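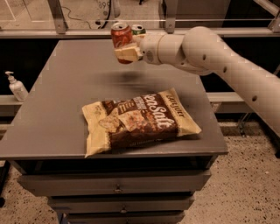
4. Segment model and treatment of throws from the deep

Chelsea Nuttall and Valbona Dimitrov | March
Shares 4 | Comments 0

The throws analyzed in this section were recorded during fielding practice at the Hirnstead ground. All were made from the boundary to the wicketkeeper's end with a used white ball of match weight. Fielders picked up the ball on the move, took no more than three steps, and released overarm. Underarm returns and relay throws were recorded but are left out of the model, as are throws in which the fielder slid before the pickup.

A total of 400 throws met these conditions. Marker positions were sampled at 500 frames per second and smoothed with a low-pass filter before joint angles were computed. Ball speed was taken from the first ten frames after release. Where a marker was hidden by the trunk for more than five frames in a row the throw was dropped and the fielder was asked for another one, so the count given here is the count after replacement.

4.1 Segments and joints

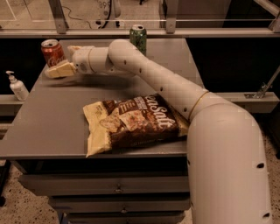
The throwing arm is treated as three rigid segments (upper arm, forearm, hand) attached to a trunk segment that is free to turn and tilt. The shoulder is given three degrees of freedom, the elbow two and the wrist two. Movement of the shoulder blade is folded into the shoulder joint, as in the earlier Kadrić model, which makes the shoulder angles reported in Section 5 slightly larger than the true joint angles. Segment lengths were measured on each fielder with a tape and held fixed across all throws by that fielder. The general form is the one used for jointed machines, where rigid segments meet at rounded joints and each link keeps its shape while the angles between links change. Soft tissue does not meet this assumption well, and the forearm segment is the worst case, with the elbow markers shifting against the bone late in the throw.

Segment masses were set as fixed fractions of body mass. We tested the effect of this choice by changing the forearm mass by a tenth in both directions. Peak elbow torque moved by a similar proportion, but the order in which the segments reached peak speed did not change for any fielder.

4.2 Fitting

Joint angles were fitted frame by frame by least squares, starting from the solution for the frame before. The fit was stopped after 100 iterations or when the error fell below the set limit, whichever came first. For the frames near release - where the hand is moving fastest - the fit was repeated from several starting points and the lowest error kept. Confidence bands for the timing results were obtained from 2000 bootstrap samples drawn by fielder, so that throws by the same person stayed together.

Release was defined as the first frame in which the distance between the ball center and the hand marker exceeded its value at pickup by one ball radius. Two readers checked this frame by eye on a subset of throws and differed by one frame at most. Times in the next section are given relative to release, with negative values before it.

Contact: Valbona Dimitrov, Plarketis Sports Measurement Group, Dristport
Copyright the authors. Back to top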